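Sikasano kitchen simulator: four months in a canteen planning office

We bought one seat of Sikasano in October to test whether an arm could take over fridge and drawer work in our staff kitchens before any hardware was ordered. Prasert Limsakul built the layouts and I ran the tasks. The licence covers 4 users.

Setting up a kitchen is quick. Appliances come as ready parts with working hinges, and the arm model loads with its joint limits in place.

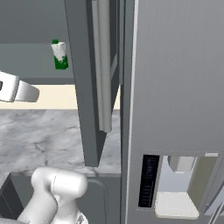 Door swing is the strongest part of the package. Clearance between door and worktop can be checked at any angle, and a run of 300 attempts finishes overnight on an ordinary office machine. Contact forces are less convincing. Handles grip too well at the default friction setting, so we lowered it by hand.

Staff effects need more thought than the brochure gives them. Kelly Bellamy's team of 8 used the results to redraw the morning shift. Restocking stays with people, who now also have to leave the arm a clear path. 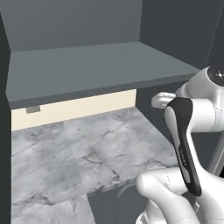 Low drawers took most of our tuning time. The path planner favours a straight approach and has to be given waypoints under an overhang. Export to Zorkley works; export to Qudah loses the joint names.

Recommended for layout work. Grip forces should be measured on a real arm.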